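November 2021, bench notes, wrist view trials

Dropped the overhead camera and trained on the wrist view alone, 534 demos, same network as July. Friederike bet me a coffee it would fall apart near furniture. With the overhead it used to stop well short of anything brown, including, once, Reinaldo's jumper.

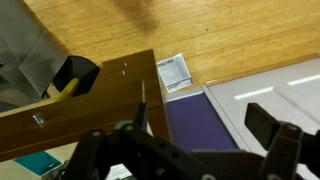

Wrist view, jaws open, left tip nearly on the upright.

Left fingertip is the trouble. The policy seems happy to treat it as part of the woodwork. Masking the gripper out made things worse, so the mask is off again.

To do: rerun with 159 of the demos held back, ask Dong-geon where the calibration file went, buy Friederike her coffee.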